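# How a Bicycle Wheel Holds You Up

Look at a bicycle wheel and you will see mostly air. There is a rim on the outside, a hub in the middle, and thin metal spokes between them. One spoke is not much thicker than a strand of spaghetti, yet a wheel made this way can carry a grown-up and a bag of groceries.

## Pulling, not propping

Hold a piece of string by both ends and pull. It feels strong. Now try to push with it. It just bends.

A thin spoke is a little like the string. It is very good at being pulled and bad at being pushed. So the wheel builder tightens every spoke until they are all pulling on the rim at once. The pulls balance each other, and the rim stays round.

When you sit on the bike, the spokes near the ground get a bit looser. They are still pulling, only less than before.

## Who builds a wheel?

In many factories, machines put the spokes in and tighten them. Small shops often do it by hand. Margit Lie builds wheels at a shop called Bratley. First she threads the spokes through the hub. Then she screws each one into a tiny nut called a nipple, which sits in the rim.

After that she spins the wheel in a stand and watches for wobbles. If the rim leans to the left, she tightens a spoke on the right by a small turn. This job is called truing. A new wheel takes her 2 hours. 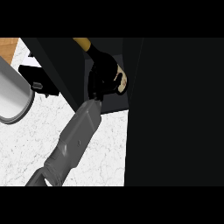 ## Try it yourself

You need a hula hoop, a key ring, and some string.

1. Tie 8 strings to the key ring.
2. Tie the other end of each string to the hoop, with the same space between them.
3. Pull each string tight before you knot it.
4. Press gently on the key ring. Does it stay in the middle?
5. Cut one string and press again.

## Words to know

- **Hub:** the middle part of the wheel
- **Rim:** the round outside part that holds the tire
- **Tension:** how hard something is being pulled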